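Section 6: Comparing grippers on the display tray bench

This section covers the comparison procedure for the Multard two-finger gripper and the Slaoui three-finger soft gripper on the Clusillow arm. It assumes the arm is bolted down, the controller is licensed and the emergency stop has been tested as set out in Section 3. If you are fitting a gripper from another maker, read the adapter notes in Section 9 first.

Revised November 2024. Replaces the July issue, which gave the wrong payload entry for the Slaoui gripper.

6.1 What you need

Clusillow arm with tool flange, controller and teach pendant
Multard gripper, with standard and padded fingertips
Slaoui gripper, with regulator and blue air line
Hex keys, 3 mm and 4 mm
Torque driver
Overhead camera and its calibration card
Fixed side camera
Produce set and one open-top basket
Run sheets, one per gripper

6.2 Mounting the gripper

1. Move the arm to the SERVICE pose and press the emergency stop. The pendant should show a red bar across the top of the screen.

2. Close the air valve at the wall and bleed the line.

3. Support the fitted gripper with one hand and remove the four flange bolts. Unplug the tool connector by its collar. Pulling on the cable will break the strain relief.

4. Wipe both flange faces with a dry cloth. Grit left on the flange will tilt the tool enough to spoil the camera calibration.

5. Seat the new gripper on the locating pin and start all four bolts by hand, then tighten them in a cross pattern to the value stamped on the adapter plate.

6. Reconnect the tool connector. For the Slaoui gripper, connect the air line as well and open the valve slowly.

Caution: The Multard gripper opens fully when power returns. Keep hands clear of the fingers before releasing the emergency stop.

Note: The padded fingertips are handed. The letter on the back of each tip must match the letter on the finger.

6.3 Controller settings

1. On the pendant, open Tool and select the profile for the gripper you have fitted. Do not edit the other profile. Both are needed later in the procedure.

2. Enter the payload. The bare Slaoui gripper with its manifold is 278 g. The Multard value depends on the fingertips and is printed on the bag they came in.

3. Set the approach speed to 300 mm/s and the retract speed to the same value. Higher speeds are permitted by the arm, but results taken at different speeds cannot be compared.

4. Set the close delay to 500 ms for both grippers. The Multard closes faster than this and will sit idle for part of the delay. Leave the value as it is.

5. Save the profile and cycle the gripper five times from the pendant. Listen for a leak at the manifold on the Slaoui and for a click at end of travel on the Multard.

If the pendant reports TOOL MISMATCH, the connector is not fully seated or the wrong profile is active. Error 4000 means the controller has not received a gripper status since start-up. Power the controller off, check the connector collar and restart.

6.4 Camera check

1. Place the calibration card flat in the centre of the lower tray with the arrow pointing away from the arm base.

2. Run Calibrate > Quick. The routine moves the arm through nine poses and should finish without prompting.

3. Repeat after every gripper change. The offset from flange to fingertip is different for each tool and the stored value is cleared when the profile changes.

4. Remove the card before loading any produce.

Glossy trays and waxed fruit both produce highlights that the depth sensor may read as holes. If the preview shows black patches on top of an item, lower the bench lights one step and run the preview again. Iveta Štěpánek at the Stemelside bench found that dimming helped more than changing the exposure, and the default exposure has been left alone for that reason.

6.5 Loading the trays

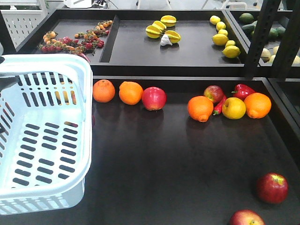
The pick set should mix shapes that suit one gripper with shapes that suit the other, or the comparison will favour whichever tool you happened to fit first. Round items are easy for the Slaoui and give the Multard trouble on a smooth skin. Long, thin items reverse the result. Load the lower tray with the basket empty at the left and the produce spread out to its right, with some items standing clear and others grouped. The red chili pepper lying between an orange and the yellow apple is a hard pick for either tool, as the fingers have to come down between two round neighbours, and it should be attempted both in place and after the neighbours have been removed. Leave the upper trays stocked. The lemons, starfruit and avocados there are not part of the first pass, but the planner must be able to see them as obstacles.

Caution: Stems and vines that hang over the front lip of an upper tray reduce the clearance above the basket. Set the basket approach height from the lowest overhanging item, not from the tray lip.

6.6 Running the comparison

1. Start the run from the pendant with Compare > New. Enter the gripper name and the operator's initials.

2. Let the arm attempt every item in the lower tray once. Do not nudge an item that has been missed.

3. Mark each attempt on the run sheet as held, dropped or missed. An item released outside the basket is a drop.

4. Check each item for bruising or finger marks and note the position.

5. Return the items to their starting positions using the overlay on the side camera. Replace any damaged item with one of similar size.

6. Change the gripper, repeat 6.2 to 6.4 and run the same layout again.

Send completed run sheets to Beca Wynne with the log file from the controller. Sheets without a log file cannot be entered.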